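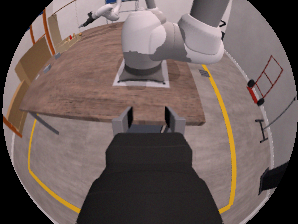
Dalleck Table Oil No. 2

For dining tables, desks, benches and anything else made of bare wood that people lean their elbows on. Comes in a 473 ml can (one US pint) or a 1000 ml can.

We have carried a lot of wood finishes in this shop over the years and this is the one we keep taking home ourselves. Dalleck Table Oil is a thin, honey-colored oil with a little hard wax in it, and it goes on with a rag. No brush, no roller, no sprayer to clean out afterward! If you have been putting off that tired table because the last time you varnished something it ended up with drips and a dead moth in it, please give this a look.

What it looks like when it's dry

Matte, with a soft glow when the light comes in low. It brings the grain forward and warms the color up a shade or so, a bit more on walnut and cherry, quite a bit less on ash. Pale maple goes slightly golden. If you want your maple to stay as white as the day it was planed, ask us for the Ung White Oil, which has a touch of pigment in it and is made for exactly that job.

It doesn't build up a film the way varnish does, so the surface still feels like wood under your hand. Run a fingernail over it and you can feel the pores on an oak top. Some people like a glassy table, and that's fine, but this won't give you one no matter how many coats you put on.

How to put it on

Sand the top to 150 grit, going with the grain, and vacuum up the dust. Going finer than 180 closes the wood and the oil has a harder time getting in. Stir the can well (the wax settles to the bottom, so get the stick right down into the corners) and pour a small puddle onto the wood. Spread it thin with a lint-free cotton rag and work in sections you can comfortably reach.

Leave it for 15 minutes. Then wipe off everything the wood hasn't taken, with a clean, dry rag, and be thorough. Any oil that stays sitting on top will turn tacky and stay tacky for days, and nearly every unhappy phone call we get about this product comes down to that one step. End grain is thirsty and may look dry before you're done with the rest, so go back and feed it a little extra before the wipe.
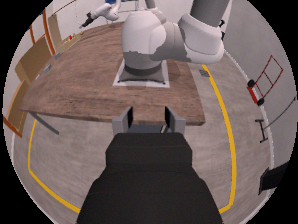 Big tops are easiest if you start at the far edge and work toward yourself, keeping a wet edge as you go. Do the underside too, at least one coat. A wide board that is sealed on top and bare underneath takes up moisture unevenly, and that's how you get a cup in it by January when the heat has been running.

Let the first coat dry overnight, rub it down lightly with a gray pad, and repeat. Two coats are plenty for a desk. For a family dining table we'd do three. You can set a lamp or a laptop on it the next day, but hold off on hot dishes and spilled wine for a full week while it cures. Start on a Sunday if your family eats out of the kitchen on weeknights anyway!

A serious word about rags: cotton soaked in drying oil can heat up by itself and catch fire. Lay used rags out flat, outdoors, in a single layer until they are stiff, or drop them into a metal can full of water and put the lid on. Please don't ball them up in the trash.

How far a can goes

The pint does a six-seat table, top and underside, with enough left to touch it up. If you have a table and a set of chairs, get the big can. It keeps well as long as the lid is tapped down tight, and if you're storing a half-empty one, drop some clean marbles in to bring the level up. A skin on top of the oil can be lifted off and thrown away, and the oil under it is good to use.

Living with it

Water can stand on a cured top for an hour or two without leaving a ring. Overnight is asking a lot. If you do get a ring, rub the spot with a gray pad and a few drops of oil, wipe it dry, and it blends right in, and this is the part we love most about the stuff. You can fix one spot at breakfast time without stripping the whole table. Try that with polyurethane!

Clean with a damp cloth and a drop of mild soap. Skip the spray polish, which leaves silicone behind and makes the next coat of oil crawl. Once a year or so, whenever the top starts to look thirsty, wipe on one thin coat and buff it off.

From customers

"Used it on an old Stadach trestle table that had been in the garage for years. I expected to be sanding out black stains all weekend. One went, one didn't, but the color is so good now that I've stopped seeing it." Cosmin Coman

"Smells like a shoe store for two days. After that, nothing. My third can." Svetozár Hudec

Details

Sizes: 473 ml, 1000 ml
Color: clear, warm tone
Sheen: matte
Apply with: lint-free cotton rag
Wipe off after: 15 minutes
Between coats: overnight, longer in a cold or damp room
Cleanup: mineral spirits
Not for: outdoor furniture, painted or varnished wood, cutting boards

The old square can and the new round one have the same oil inside. We still have a few square ones on the shelf, and they pour better, so say so in your order note if you'd like one.

Related items

Ung White Oil for Maple and Ash
Wellitz Cotton Rags, Lint-Free
Wellitz Gray Rubbing Pads
Dalleck Soap for Oiled Wood
Stadach Felt Feet, Screw-On
Dalleck Table Oil No. 2, Sample Bottle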